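Sleeping in Summer Heat: A Small Study of Student Rooms in Clallthorpe
Project report, Environment and Daily Life module
Poonam Khurana and Ho-yin Fu

1. Why we chose this topic

In our first summer in Clallthorpe we both slept very badly. The rooms on the top floor of Fesley House keep the heat until late at night, and there is no air conditioning in the building. Many students complained about it in the kitchen, but when we asked what they did against it, everybody gave a different answer. So we decided to make this question our project.

We wanted to know two things. First, how warm are the rooms at the time when people go to bed? Second, which habits do the students believe in, and do they sleep better with them?

2. Method

We put a simple thermometer with a memory in 19 rooms during August. It saved the temperature every 15 minutes, and after we removed the readings with errors we had 2354 of them. The thermometers were placed on a shelf or desk, away from the window and from any lamp. Each student also filled in a short sleep diary in the morning. The diary asked when they went to bed, how often they woke up, and how they slept on a scale from one to five.

The budget from the department was small, so we borrowed the thermometers from the Dumitrescu laboratory. Because there were not enough for all rooms, we measured in groups, two nights for each group. This is a weakness of our study, as the weather was not the same for every group.

3. What we found

At 11 in the evening the warmest room had 30 degrees Celsius. The rooms on the north side were clearly cooler, and the students there wrote better marks in their diaries. This was expected. What surprised us more was the effect of the curtains. Students who closed them in the morning before going to class had cooler rooms in the evening than their neighbors on the same side of the corridor.

The bedding was the part where people had the strongest opinions. Some students had changed only to a thinner blanket. Others had a summer mat of bamboo or wood tiles, which is a common thing in many families in Asia, and they told us that a cotton sheet feels sticky in comparison.

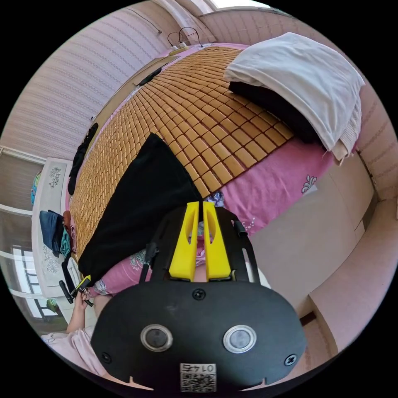
We could not prove that one kind of bedding is better. The groups were too small, and a person who grew up with a certain habit will probably sleep well with it. In the diaries the marks for bedding were very mixed, also between students who used the same things. One student wrote that the pillow was her real problem, and she turned it over many times in a night.

Fans were used in almost all rooms. Most people pointed the fan to the bed. Two students put it at the open window after sunset, to bring in the air from outside, and their rooms became cool faster. We would like to test this again with more rooms.

4. Problems during the work

Three students forgot the diary on the second morning and filled it in later from memory. We kept these pages but marked them. One thermometer fell behind a desk and measured there for a whole night — we did not use these values. Also, we asked about noise only in a general way, and later we understood that people near the Vurnari bus stop keep the window closed because of the noise. Their rooms are warm for this reason, and our table does not show it.

5. What we suggest

The house should tell new students about the curtains before the summer begins. It costs nothing. We also ask the housing office to check the windows on the top floor, where several can be opened only a little. If another group continues this project, they should measure all rooms on the same nights and write down the outside temperature too.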